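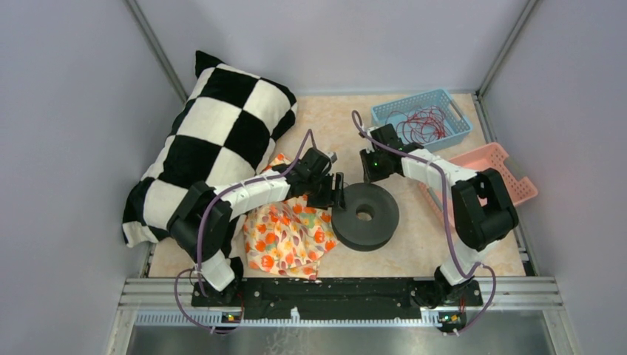 **Vulum Bench Surround, three-sided**

The Vulum is a table surround for work that needs plain walls and no distractions. It has a wide back wall and two side walls in smooth gray-lavender, joined at the rear by slim gray metal corner posts. The front stays open. The tabletop is pale and wood-toned, and slotted metal rail runs along the side.

Sold by Fakis as a complete set or as walls only – the walls-only set needs a Pellard or Bellamy table underneath.

**What ships**

- 1 back wall, 2 side walls
- 2 corner posts
- Tabletop and side rail (complete set)
- Hex key and 9 spare screws

**Care**

Wipe walls and top with a damp cloth. No bleach or scouring pads. Check the post screws after the first five days of use.

**Ordering**

Complete sets leave our warehouse in seven working days. Walls only, five. Returns are accepted unassembled – please keep the carton. Replacement posts are sold in pairs.

Page updated 6/20/26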